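Cuaderno del club: los dos brazos y el trapo

2 de julio de 2026

Hace tiempo que no escribo en el blog. En marzo prometí contar cada avance del club y después llegaron los exámenes, la mudanza de mi hermana y un resfriado muy largo. Pido disculpas a las pocas personas que me leen (hola, mamá, aunque no entiendes español).

Para quien llega nuevo: soy Norbert Takács, soy húngaro, estudio automatización y desde el otoño pasado participo en el club de robótica de la escuela. El club se llama Gullis. He preguntado varias veces de dónde viene el nombre y cada compañero me cuenta una historia diferente.

Nuestro proyecto de este año se llama Timden. La tarea parece de niños: el robot tiene que coger un trapo de la mesa, pasarlo de una pinza a la otra, estirarlo y doblarlo en 4 partes. Yo voté en contra de esta idea. Quería algo con piezas rígidas, por ejemplo clasificar tornillos, porque una pieza rígida está donde uno la dejó y tiene siempre la misma forma. Una tela no. La coges por la esquina y la otra esquina se va a donde quiere. Perdí la votación y ahora reconozco que he aprendido más con el trapo que en todo el curso de control.

Mi parte es la coordinación de los dos brazos. Cuando un solo brazo se equivoca un centímetro, no pasa casi nada. Cuando se equivocan los dos, y cada uno en su dirección, la tela se tensa, resbala de los dedos y hay que empezar otra vez. Durante varias semanas tuvimos exactamente este problema y yo buscaba el error en mi programa. Revisé las transformaciones, revisé los signos, escribí todo de nuevo en una libreta. El error estaba en la calibración del brazo derecho – una medida que habíamos copiado de una versión vieja de la base.

También aprendimos cosas pequeñas que no están en los manuales. El fondo de cartón ayuda mucho, porque la mesa desnuda brillaba y la cámara se confundía. El naranja se distingue bien sobre el beige. Con un trapo gris que trajo mi compañera Orbán (es su apellido, todos la llamamos así) el programa perdía los bordes todo el tiempo. Las persianas las bajamos por la tarde, cuando entra el sol, y entonces los resultados son más parecidos de un día a otro.

La semana pasada hicimos la primera serie seria: 52 intentos con el mismo programa, sin tocar ningún parámetro. Esto último fue lo más difícil para mí, siempre quiero corregir algo entre un intento y el siguiente. Fallaron 9. De estos, la mayoría fueron en el paso de una pinza a la otra, y 2 fueron culpa mía por dejar el trapo demasiado cerca del borde.

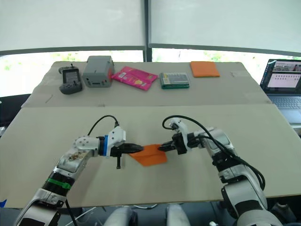
El momento que más me preocupa sigue siendo el de soltar. Si el brazo izquierdo abre demasiado pronto, el otro todavía no tiene buen agarre. Si abre tarde, los dos tiran. Por ahora usamos una espera fija, una solución fea pero que funciona bastante bien. Orbán quiere medir la corriente de los motores para saber cuándo el segundo agarre está firme. Creo que tiene razón, aunque le dije que no hay tiempo.

La demostración final será en Furnolar, el taller que nos deja su sala grande para el encuentro de clubes. Allí la luz es otra y la mesa es más alta, así que habrá que calibrar todo de nuevo. He hecho una lista y esta vez las medidas se toman con regla, allí mismo – no se copia nada.

Si alguien ha trabajado con telas y tiene un consejo para detectar la segunda esquina cuando queda escondida debajo, por favor escríbame en los comentarios. Leo todos, también los que corrigen mis subjuntivos.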